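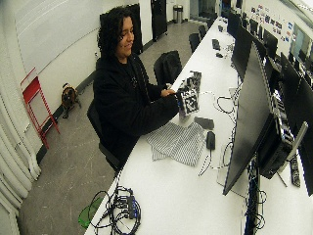 Adbridge Long Desk, White

The Adbridge is a straight desk for rooms where several people work side by side at computers. It is sold in sections. One section makes a desk for one person with space to spread out, and any number of sections can be joined end to end to make a single long run with one continuous work surface. Screens go down one side, people sit along the other, and the space between is left for keyboards, mice and whatever else is being worked on that day.

Sold and shipped by Storcombe. Legs, joining plates and all fasteners are in the carton. Monitors, arms and chairs are sold separately.

What a section measures

Length: 2,084 mm (82 in)
Depth: 609 mm (24 in)
Height: fixed, standard sitting height, with leveling feet
Weight of top: 57 lb
Load: up to 1,000 lb per section, evenly spread
Top color: white only
Leg color: white or gray

The load figure is for weight spread over the whole top. It doesn't apply to a load hung from the front edge, and it doesn't apply to a person standing or sitting on the desk. Please don't do either.

The top

The top is finished in Grellamine, our hard white coating. It has a low sheen, so lights overhead don't bounce back at the person sitting there. Mouse sensors track on it without a pad. We have tried it with wired and wireless mice and found no trouble with either, although a mouse with a worn foot will leave a gray line over time. The line comes off with a damp cloth and a drop of dish soap.

Don't use acetone, bleach or scouring powder. Permanent marker should be wiped with rubbing alcohol the same day. Left for a week it may leave a shadow.

The front edge is rounded over. The back edge is square so that clamps sit flat against it.

Joining sections

Each joint uses two steel plates underneath and a dowel strip between the tops. Set the first section where you want it and level it before you add the next. If you level the whole run at the end you will be fighting the joints, and small gaps will show up on the surface.

Two sections share a leg frame at the joint. This keeps knees clear, but it means that a section bought as an add-on comes with only one frame. Check which kind you are ordering. The first section in any run must be a starter section.

A run can be taken apart and put back together. The dowel strips should be replaced if they come out split. They cost very little and we keep them in stock.

Monitors and arms

The square back edge takes any ordinary C-clamp arm. The Ragab arm is the one we stock and the one we tested with. It fits the top without a spacer and can be moved along the edge later with a hex key, which comes in the arm's box.

Free-standing monitors can be used too. A wide screen on a deep foot takes up a good part of the depth, and the keyboard ends up closer to the front than some people like. For large screens we suggest arms.

A desktop computer can sit on the top next to its monitor or on the floor underneath. There is no built-in shelf for it. On a long run with a tower at every place, the floor is usually the better choice, and the power strip can then go in the tray.
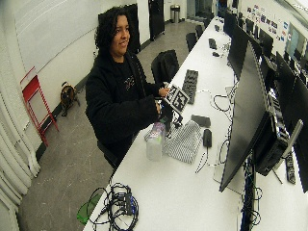 Review from a buyer
We put four sections in a row last March and they have been fine. Took two of us most of a morning. The joints are close to invisible once you get them level, but do listen to the part about leveling the first one, we did not and had to start over. My one complaint is cables. The tray is too short. It stops well before the end of each section, and anything with a fat adapter on it won't stay in. We have a knot of spare leads living on the end of the desk that I keep meaning to sort out. Four stars.

Storcombe replies: Thank you for the note on the tray. The tray now sold with the desk runs the full distance between the leg frames and is deeper than the one you received. It uses the same screw holes. Write to us with your order number and we can tell you the price of the tray by itself.

Cables

The tray hangs under the back edge and is open at both ends. A power strip will lie flat in it with the cords plugged in. Leave the strip's own switch facing the front of the desk if you want to reach it from a chair.

There are no holes in the top. Earlier versions of the desk had a round grommet at each place, and we dropped it. It was seldom where the customer wanted it, and small parts fell through. Cables go over the back edge, through the gap between the edge and the wall. Leave a gap of two fingers or more.

Stick-on cable clips hold on Grellamine if the surface is wiped down and left to dry first. Peel them off slowly, pulling along the surface.

Chairs and floor space

Any office chair with arms lower than the underside of the top will tuck in. Measure the arms at the height you sit at. Allow enough room behind the chair for somebody to walk past with it pushed out, more if the aisle is also used for carts.

The feet are hard plastic and suit concrete, vinyl and low carpet. For wood floors, order the felt pads. On rough concrete the feet will wear, and they unscrew for replacement.

Working standing up

The Adbridge is a sitting desk. People do stand at it for short jobs, such as unpacking a part or checking something in the hand, and it is steady enough for that. For standing work through the day, choose a raised bench instead.

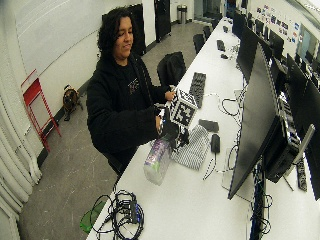
Can I cut a section shorter to fit the end of a wall?

The top can be cut, but only on the end that has no dowel slots, and the cut edge has to be sealed the same day. Use a fine-tooth blade and tape the line first. Cutting a section ends the warranty on that section. The rest of the run stays covered.

Delivery

Sections ship flat, one to a carton. The carton is longer than most elevators are deep, so measure before the truck comes. The driver delivers to the ground floor. Two people are needed to lift each top.

Open every carton within five days and tell us about any chipped corners. Keep the foam until the desk is up.

Replacement parts

Leg frame, white or gray
Leveling foot, set of four
Felt pad, set of four
Joining plate, pair, with screws
Dowel strip
Cable tray, full width
Edge sealing kit

Page last updated 2021-11-17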